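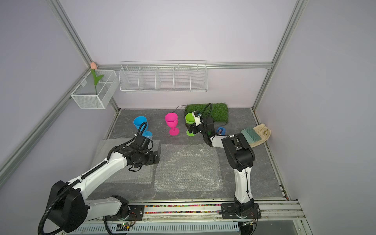
Monday, wrapping the picnic goblets

Got going a bit before ten, later than I meant to, as Folke and I couldn't agree on whether the rack on the back wall should come down first. It stayed up. I'm glad, because I want it for the goblets once they're wrapped, and it already has five compartments so I don't have to make dividers out of card like last time (my card dividers lasted one afternoon and Dörte still brings them up).

The job for Lindqvist is simple enough on paper. They want to know how we'd pack a coloured stemmed goblet so that the rim and the foot both come out unmarked, using bubble wrap and tape and nothing fancier. The goblets are plastic, one blue, one magenta, one lime green, so nobody is going to be sweeping up glass, but plastic scuffs and they are fussy about scuffs.

Wrap first. Finn cut it from the Nilumex roll at 490 mm a side, or says he did. I put a rule on one sheet and it was nearer 490 one way than the other, so let's call it squarish. One sheet per goblet is plenty. My instinct was to roll from the foot end, but the stem leaves a great big hollow and the whole thing goes slack round the middle. Better to lay the goblet across a corner, fold that corner up over the foot, then roll – the spare goes into the hollow by itself and you get a decent fat parcel.

I did wonder about bubbles in or bubbles out. Aileen is firmly bubbles in. Craig says out, and says it with great confidence, and I suspect he's never thought about it before today! I'm going with in for now. We should do both ways on the same goblet before anyone writes it down as the method.
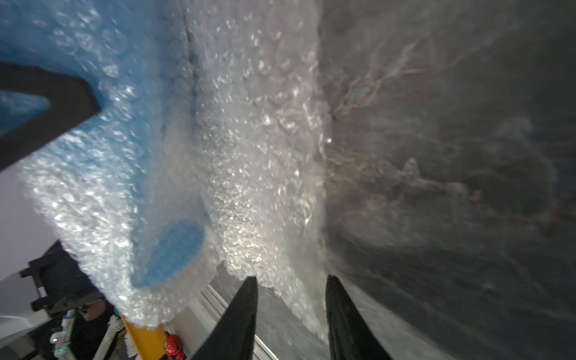
Bubble wrap from very close up, blue at one side and greyer at the other, brownish threads showing on the grey side.

Check the sheets for bits before using them. Anything caught against the wrap ends up against the goblet, and that's exactly how you get fine scratches that you then blame on the tape. I've started giving each piece a shake and a wipe, and I'd like a clean place to keep cut sheets that isn't the floor. Finn, could you have a think about a flat drawer?

Tape next. I've been using the blue dispenser and I'm fond of it, but it is light, so it follows you when you pull. Two short strips hold better than one long one, and if you turn the end of each strip under you can get it off again without tearing the wrap. That matters because I want to reuse the sheets. I think we can get up to 2 goes out of each before the bubbles start going flat along the folds, though Dravus told us more when we did their lamp shades, so I may be rough with mine.

Gloves: I tried wrapping in the beige ones and gave up on the tape straight away. Fine for handling the goblets, hopeless for finding the end of the roll. The teal brush is good for the floor and for the grass mat, which holds on to every scrap of anything.
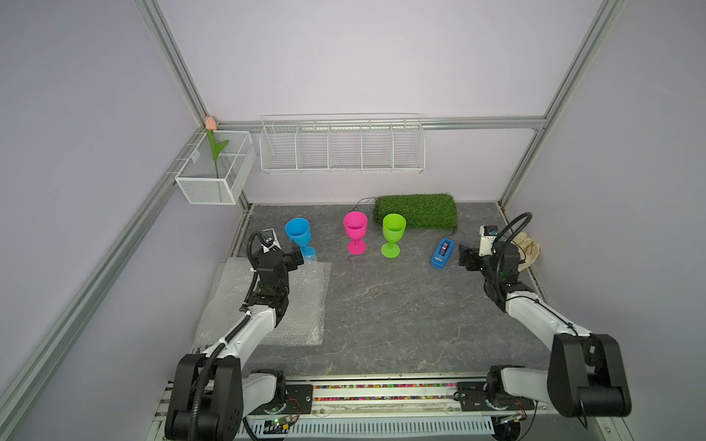 Blue, magenta, green, with the tape over to the right of the green one.

I'd like to keep that order, left to right, for as long as this job lasts. I know it's arbitrary. But when I say "the middle one" in these notes I mean the magenta, and it saves me writing it out. Wrap on the left, tape on the right also suits me, though Dörte is left-handed and would swap the lot round.

The tulip stays where it is, by the way. Folke asked. It's artificial, it needs nothing from us, and it cheers up that corner.

Looked into the bowls as well, as Lindqvist asked about the insides. Easiest to do straight down from above, under the ordinary lights. Shading on the curve looks awfully like a mark until you turn the goblet, so turn it before you write anything.
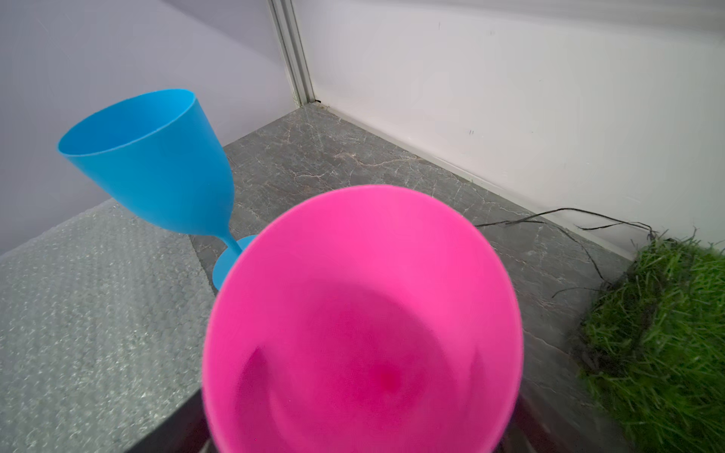
Still to do

Bubbles in against bubbles out, same goblet, same sheet size. Craig to wrap his own, so there are no arguments.

Try a twist of spare wrap inside the bowl. Aileen thinks it'll push the rim out, I think it'll be fine.

Ask Flirard what their narrow cartons measure inside, as the website only gives the outside.

Find a heavier tape dispenser, or something to stick this one down with.

Write to Lindqvist about whether they want the wrap taped to itself only. I've assumed yes.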